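29/08/2021

Back from Distgate an hour ago, tea in hand, feet up on the other chair. I said I'd keep this diary going through the whole project and I've already missed most of the week, so I'd better get it all down before it goes fuzzy.

So, the arm. Club opened up specially for us today because Elba begged (she is very good at begging) and we had the room until five. We've called the arm Jugah, which was Irfan's idea and he won't say where he got it. I wanted Wodard and was outvoted, and I'm still a bit sore about it!

The morning was all wiring. Darmawan had redone the leads to the little board and wanted everyone to admire them, which we did, for quite a long time. Then Jugah wouldn't wake up at all. I had the laptop on my knees going through our script line by line, getting crosser and crosser, and the whole trouble was that I'd saved it in the wrong folder on Thursday and we were running the old one. I owned up. Haziq has been lovely about it but I could tell he wanted his hour back.

After lunch (cheese roll, squashed) we got on to the proper task. For the December show each team has to get a block out of a tray and put it down somewhere else without anyone touching the arm. Sounds like nothing. We had 11 goes today and I wrote every one in the green notebook – 5 good ones, which is our best so far, and the rest were drops or near misses. One of the misses pushed the tray right along the table like a snow plough and Elba laughed so much she had to go and stand in the corridor.

Mrs Sowa came by and watched two of them. She thinks we're coming in too fast and too low, and that we should stop over the tray and settle before going down. I said we'd tried that. We hadn't, not really, so I felt bad and put it in after she'd gone. It did look better, though that might be me wanting it to.
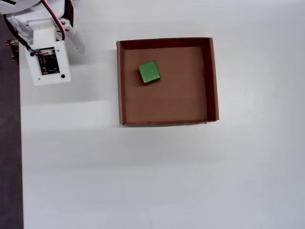 Jugah, the tray and the green block, Sunday session.

Irfan wants to cut the tray walls down a bit. I don't think we're allowed, the rules give a height, but I've lost my copy so I'll have to ask Mrs Sowa for another and look daft twice in one week. Darmawan is against touching the tray at all and the two of them were still going at it on the bus, right through to my stop.

Things for me to do before next time: fix the folder mess, type up the notebook, find the rules, and charge the laptop the night before. Also give Haziq his screwdriver back, it's in my coat pocket.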